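Murín Planning Table Kit

I started making these after sitting through one too many public meetings about the high street in Itstead, where a consultant held up a plan the size of a tea towel and asked the back row what they thought of it. The back row thought it was time to go home!

So this is the kit I wish we'd had. You get a big wipe-clean street map printed to order from the drawing your council sends me, two boxes of wooden blocks for the buildings, a bag of green felt for parks and verges, and 17 comment flags that stand up on their own little feet. People move things about, argue, write on a flag and plonk it down where the trouble is — bus stops, mostly, and bins.

Brultcombe used the first proper set in March for their market square consultation. Valentin Marti, who ran the evenings, sent me a long email afterwards grumbling that the flags fell over whenever anyone leaned on the table. Fair enough. The feet are wider now and I posted him a fresh lot.

What's in the box
Street map, rolled, in a cardboard tube
Building blocks, two boxes
Green felt, one bag
Comment flags, 17
Two wipe-off pens (black and red)
Record sheets for typing up afterwards, 1000 in a shrink-wrapped pack

I know the record sheets sound like a lot. One busy evening got through nearly two hundred, and you can hand the spares to whoever does your next meeting.

The map needs a flat table and a bit of elbow room. If yours is going in a village hall with those wobbly folding ones, push two together and tape the join first (I learnt that the hard way). Dry cloth for the pen, damp cloth for tea.

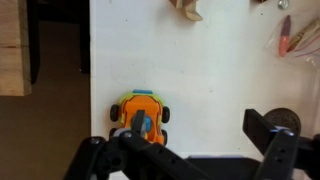
Orange toy car with lime-green trim and black wheels, seen from above.

Ordering
Send me the drawing as a PDF and tell me how wide your table is. I'll email a proof back, you check the street names, and then I print. Please do check them — I once spelt Chapel Row wrong on the whole of one side and had to do it again.

Orders in by 17th December go out before the Christmas break. Anything later waits until I'm back in the workshop. If you've already got the older Driritero map stand, the new maps clip straight on to it, so leave the stand off your order.

Spare flags and felt are sold separately, just ask.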